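Tramine Roadside Warning Triangle – twin pack

I started selling these after my own breakdown on a dual carriageway, in the dark, with hazard lights that were fading by the minute. A lorry driver lent me his triangle and I've been a bit evangelical about them ever since! So this is the one I keep in my own boot, and the one my sister Delphine has in hers.
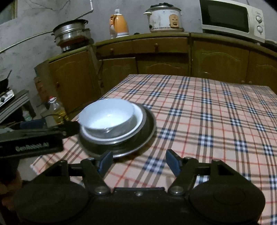
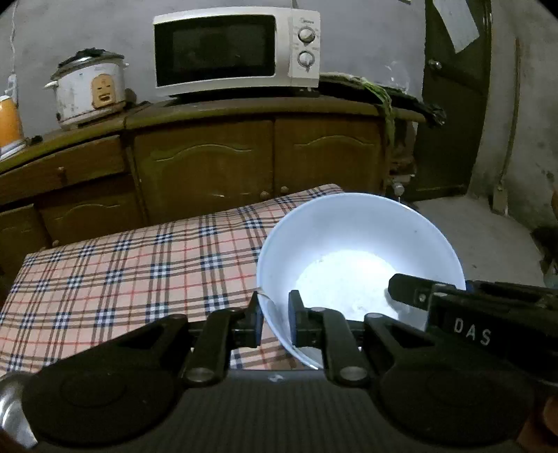
Bowls on the checked tablecloth.

You get two triangles in a hard red case, and the case is slim enough to slide under most front seats (it fits under mine, and I drive a very small car). Each one opens out to about 50 cm a side and clicks together at the top. Do have a practice at home first – the click is stiffer than you'd think and you don't want to be learning it in the rain.

The feet are weighted metal and fold out in a cross. I've stood mine on a windy verge with lorries going past and it stayed put, though on loose gravel I'd press the feet in a bit.

Please don't put one out on a motorway. Get yourself and your passengers behind the barrier and ring for help. On other roads, walk it well back from the car, facing the traffic, and keep looking up as you go.

Telma Ledesma bought a set for each van at her bakery and asked if I do spare feet. I do, just drop me a line with your order number.

Case weight with both triangles: 291 g for the case, the rest is in the feet
Spare reflective strips: pack of 70
Orders in by Thursday lunchtime go out the same day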